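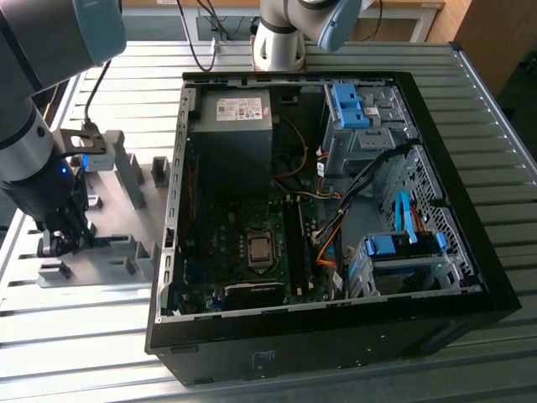
The open computer on the work table at Wikthorpe, with one arm at the left and another behind the case.

Visitors with a screwdriver and a question
An interview with Mared Bowen

When the doors opened at ten, there were already people waiting in the corridor. Mared Bowen had planned for 30 visitors at her robot workshop in Wikthorpe. By the afternoon, 200 had signed the paper at the entrance, and she had lost her voice a little.

"I drank tea the whole evening after," she says. "I am used to speaking with three colleagues, and they do not ask very much."

We meet two days after the open day, in the same room. Bowen leads the project called Gwynne, which studies how robots can take old office computers apart, so that the pieces can be used again. The work began in February of last year. Before that she repaired printers, and later she taught evening classes in electronics.

I ask her why she chose computers for the demonstration. She could have shown something easier for the public, for example stacking boxes.

"Everybody has had a computer that died," she answers. "Parents come with children, and the father says, I know what this is, this is the memory. Then he explains it to the child, and I can rest for one minute."

The desktop computer lies on its side with the panel off, so people can look straight down at the motherboard and the processor. The visitors asked most about the cables. Bowen thinks they were right to ask.

"A memory module is a polite thing. It is straight, it is stiff, it stays where you left it. A cable is different in every machine, even when the machines are the same model. For the arm this is the difficult part of the day."

The team calls the first program Ala and the second one Jider. Ala decides which part should come out next. Jider plans the movement of the gripper. At the open day both programs were shown, but the arms moved at a slow speed, and Bowen stood by the stop button during every run. One run was stopped when a boy asked what the button was for.

"So I showed him," she says, and laughs. "It took four minutes to start again, and his mother was very sorry. I was not angry. He asked a good question."

Not every visitor was happy. One man, who had worked for many years in a repair shop, told her that he could empty the case in the time the robot needed to find the first clip. Bowen did not argue with him. She invited him to come back and show the team how he does it, and he left his telephone number.

"He is faster, of course. But he also told me that his hands hurt after 50 machines. I wrote this down."

The group keeps a list of every attempt since the beginning, good and bad. On the morning of the open day the number stood at 1647. I wanted to know how many of these went well, but Bowen would like to check the list before she gives a figure to a newspaper. Some of the early attempts were written down by two people in two different ways, and she is still correcting them.

For the next open day she wants a bigger room and more chairs. She also wants a second person who can answer questions, "preferably one with a loud voice."

Last updated: June 2023

We use cookies to remember your reading settings. Accept or change your choices.

Contact the editors | Copyright Wikthorpe local pages | Back to top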